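Vonivari opens orders for Desterex sock-sorting service

Vonivari has started taking orders for Desterex, a hired two-arm robot service that pairs and folds socks for small laundries, care homes and hotels. The company brings the arms and a table to the customer, sets them up and trains them on the customer's own socks. The minimum hire is 30 days.

The service costs 108 euros a day, with a one-off set-up charge of 3000 euros. The price covers repairs and one change of gripper fingers. Electricity and table space are left to the customer.

Kobe Goossens, who runs sales at Vonivari, said plain socks in clearly different colours are the easiest to match. Dark blue and black under poor light still need a person to check them. "We tell people that before they sign," he said.

Gustovier, a laundry firm, has signed up for 11 of its sites. Its operations manager, Ylva Åberg, said she wanted to see how the arms coped with thick sports socks before adding any more. Baby socks and tights are outside the service for now.

Deliveries are due to begin in May. Customers who already hire the Yen towel folder can keep the same contract and add Desterex to it.
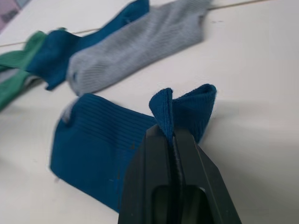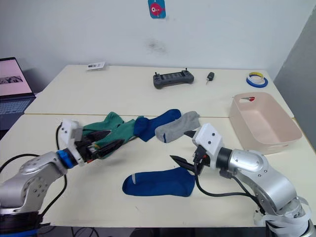
Socks on the white table, with the black gripper fingers close by.
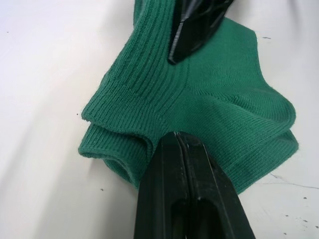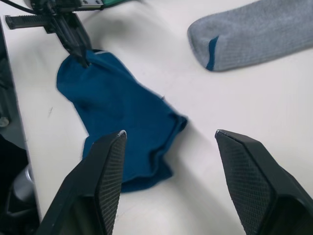

Page last changed: 17 Jan 2024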